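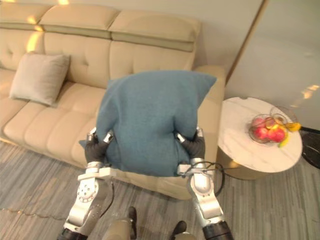

1/ 这周在跟抱枕较劲。任务写在单子上只有一行：把抱枕放到沙发上。双臂遥操作，灵巧手从下面夹住两个角，举起来，送过去，松手。先说立场，我对“多采就会好”这句话一直不太信，下面这串是边采边记的，有些地方可能过两天我自己就改口了。

2/ 为什么选抱枕：软，轻，摔不坏，操作员上手快。项目叫 Womamby，立项的时候写的是“家居软物整理”，听起来很大，目前落到地上就是抱枕和毯子，毯子还没排期。

3/ 目标是每个任务 100 条合格示范。这个数字怎么来的我问过，回答是“上一个任务也是这么多”。上一个任务是把杯子放进托盘，杯子是硬的，抓住了形状不会变。抱枕被手指一夹，下边就皱起来，上面两个角往外翘，每一次皱得都不一样。拿同一个数去要求两件事，我看不出道理在哪儿。

4/ 再说“合格”。现在的标准是抱枕最后在座面上，手已经松开，中途没掉地上。靠着靠背立住算合格，平躺在座面上也算合格，斜着搭在扶手旁边还是算。模型要从这里面学什么？学一个“差不多就行”？如果目的就是这个，那也应该写明白，别等评测的时候突然又要求摆正。

5/ 有人会说多样性是好事。同意一半。终点的多样性和标准的含糊是两回事，数据里长得一模一样，只有写标注说明的人分得清，而标注说明目前只有半页。

6/ 手的问题。多指手夹布料，操作员看不到手指背面的情况，只能凭布面的褶子猜夹住没有。力反馈是没有的。所以你会看到一种很典型的动作：夹住，停一下，再往里送一点，再停。回放的时候这些停顿特别显眼。

7/ 停顿要不要剪，组里吵了两次。剪掉，轨迹干净，但模型不会知道人在那儿犹豫过；不剪，训出来的策略会在奇怪的地方发呆，我在别的任务上见过，举着东西一动不动，像在等电梯。目前的决定是先不剪，加一个标记。标记谁来打，没定。

8/ 松手之后那一段我反而觉得最值钱。抱枕放下了，两只手张开往回收，这时候很多人就按停止键了。我要求多录几秒。手张开以后停在哪个姿态、离沙发多远，下一条的起点多半就从这儿来，录得太短，策略就学不会“放完了该干嘛”。 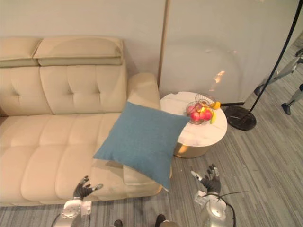
Irkmont 机器人学习部 · 示范采集组

9/ 上面这张就是我说的那种时刻。蓝抱枕已经在座位上了，斜着，有个角搭到了旁边圆几的边上，两只手都是张开的。按现行标准，合格。换成我来判，我会犹豫。角压着桌边，桌上还有一篮水果，哪天策略把这种位置当成常规答案，早晚要碰到篮子。

10/ 所以我提了一条：最终位置如果跟圆几有重叠，单独归一类，不混进合格里。反馈是“会让合格率难看”。合格率难看和模型难看，总得选一个吧……

11/ 说到水果。苹果和香蕉是道具，一直摆着当背景干扰。我对这种“干扰物”也有意见：摆在同一张桌子的同一个篮子里，采一整天，它就成了路标。模型大可以靠那篮苹果认出沙发的右端在哪儿。要测这个很简单，把篮子端走跑一遍就知道，这个实验排了两回，两回都让给了赶进度。

12/ 反光也是。浅色皮面上有光斑，后面那块白色的大板也会反光。头部相机一低头，亮的地方就跟着换。我没有证据说它影响了什么，只是提一句，别到时候换个房间掉点，又怪到算法头上。

13/ 有朋友问为什么从头部视角采，腕部不是看得更清楚吗。腕部也有讨论，Rutano 那套方案就是以腕部为主，他们的说法是抓取阶段更稳。我没用过，不评价。头部视角的好处是能同时看见沙发、目标和两只手，坏处是往下看的角度很陡，举起抱枕的时候，抱枕自己就把后面的座面挡掉一大块。操作员能换个姿势再看，策略只能看它被给的那一帧。

14/ 线。每次都有人问地上的线能不能收一收。能收一部分，手腕上垂下来的那几根收不了。我担心的和整洁无关，是线的走向每条都在变，而变化又跟机器人站的位置相关。这类相关性最讨厌，离线指标看着漂亮，换个站位就露馅。

15/ 站位这块是我觉得做得最不够的。正对沙发的样本占了大头，侧着的、偏远的都少。理由也能理解，侧着站，一只手贴着沙发边，另一只手悬在地板上，操作员很别扭，采得慢。但家里的沙发前面经常有茶几，谁能保证机器人每次都站正中间。

16/ 今天强行加了一批偏的站位，一共 30 条。采之前有人跟我打赌说废一半。结果还没审完，先不报数。

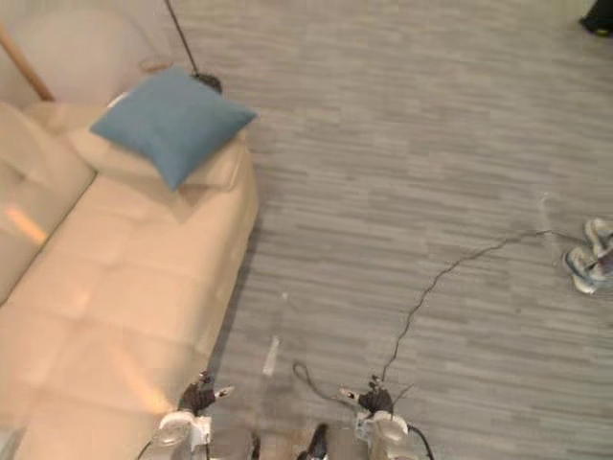
17/ 偏站位里我比较喜欢的一种：蓝抱枕离得远，在沙发那一头，下面还压着一个米白色的。米白那个跟沙发的颜色几乎一样，只露出一点边。人看一眼能分出来，分割模型能不能，我持怀疑态度。这种样本才应该多要，正对着举一个蓝抱枕的，再来 50 条我也不觉得能多学到什么。

18/ 顺便讲一下颜色的事。任务指令写的是“蓝色抱枕”。可整套数据里蓝色的那个几乎永远是目标，灰褐色和米白色的几乎永远是背景。那指令里的“蓝色”两个字等于白写，模型不读也能做对。想验证语言有没有用，至少要有一批“把灰色的拿过来”，目前的计划里一条都没有。

19/ 跟 Hoshino 的人聊过，他们做的是另一条路，先在仿真里把布料参数随机化，再拿少量真机数据去对齐。听上去省人工。我问仿真里的抱枕被手指尖顶住会不会凹得像真的，对方说“在改”。嗯，跟我们的标注说明一样，都在改。

20/ 失败样本：目前全部删除。我反对，但没吵赢。夹空、滑脱、抱枕翻面，这些都是真实会发生的，后面跟着的补救动作更有用。删了以后数据集里的人永远一次成功，策略第一次滑脱就会进入一个谁都没示范过的状态。我现在的办法是自己另存一份，文件夹名字起得很无聊，免得被清理。

21/ 也说点公道话。操作员进步非常快，同一个人上午和下午的轨迹放在一起，下午的顺滑得多。问题是这也意味着前后数据分布不同，而我们没按时间切分，训练和验证是随机抽的。验证集里混着同一个下午的近亲，曲线好看有什么稀奇。

22/ 评论区有人问会不会开源。不归我管。就算开，我也希望先把标注说明从半页写到能看的程度，带着停顿标记、站位信息和失败样本一起放。只放成功轨迹加一段剪得很漂亮的视频，这种东西已经够多了。

23/ 还有人问“那你觉得该采多少”。不知道。我倾向于先拿手头的训一版，换站位、挪篮子、换目标颜色各测一遍，看它在哪儿垮，再去补那个地方。听着慢，可比起凑满一个整数再发现全是正对沙发的，也慢不到哪儿去。

24/ 下一步的单子（我自己的，未获批准）：
圆几重叠单独归类
水果篮端走，跑一遍
灰色抱枕当目标，补指令
停顿标记定个负责人
失败样本恢复入库

25/ 有做软物操作的同行欢迎来拍砖，尤其想听听你们怎么定义“放好了”。只贴成功率的就不用了，请附上站位分布。

2022-05-20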